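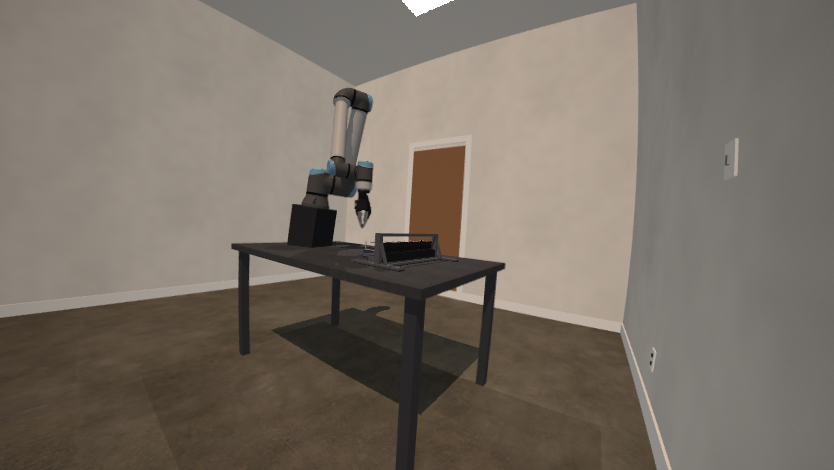 Render: Tyyne Tikkanen

Muvalska Audio Road Guide, reviewed 8/14/23

I drove 291 miles of battlefield country in July with the Muvalska guide talking at me from the dashboard. It covers 14 stops and knows a great deal about all of them, except where to park.

The history is good. The narrator gives the cavalry fight at Medden a full chapter and never once calls it pivotal. The directions are another matter – "turn left past the old mill" is fine advice if the mill hasn't burned down. 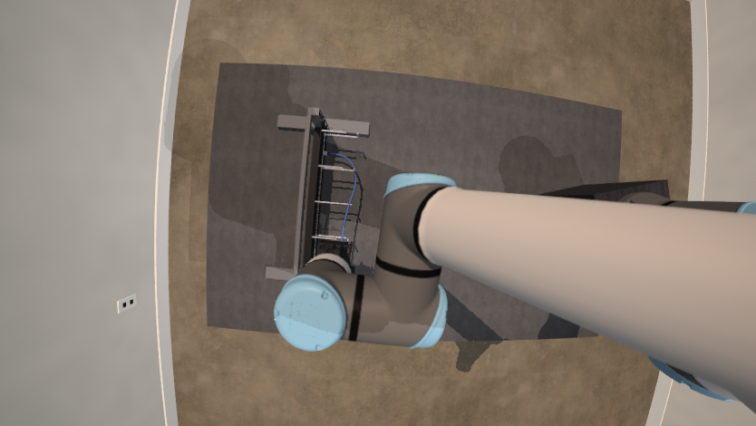

Arm and rack from overhead. Render: T. Tikkanen

Stop 9, Hidevgate, took me three tries and a conversation with a farmer who had clearly had it before. The marker was worth it. So was the farmer.

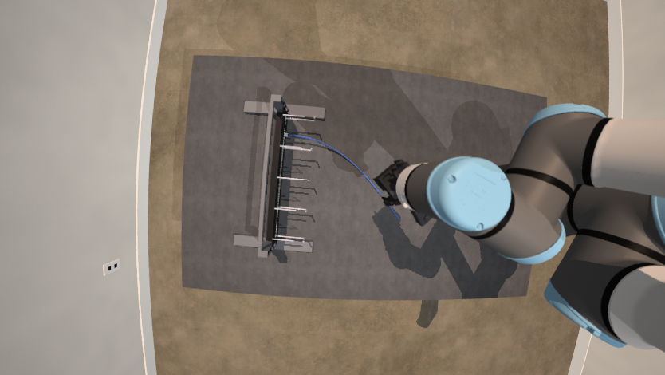
Should you buy it?

Yes, with a paper map. Passengers will like it more than drivers do.

Vaughn Mahmoud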